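Search reviews Enter keyword Go

Flaveo Pirkix gripper cell, tested at Brorisgate

We have run the Pirkix in the tool hire returns room since October. It sorts small hand tools and clears dust cloths from the bench, work that two people used to share on each shift.

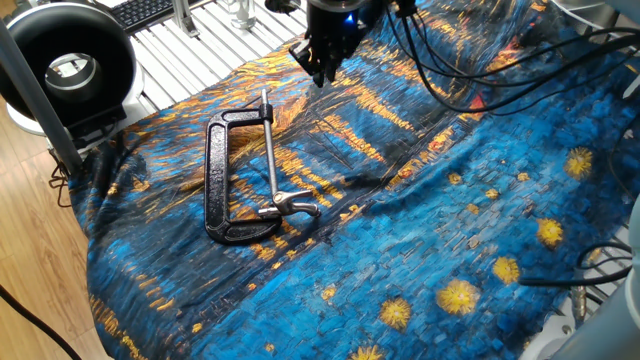 Photo: Kazimír Šimek

Clamps are its better job. It logged 2,034 returns in the trial, and I reset it 6 times in the last week. Fabric is slower. Folds confuse it, and a person still has to finish the stack.

Both staff kept their hours. One moved to repairs and likes it. The other now watches the cell and finds the day long, so we swap them at lunch.
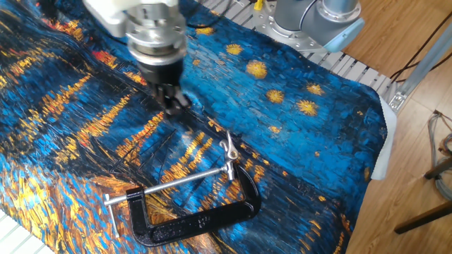 Liew wrote to say the swap should have been agreed before the cell arrived, and that watching a machine ought to be paid as skilled work.

I would buy it again for tools only.

Contact us | Copyright Brorisgate Reviews | Back to top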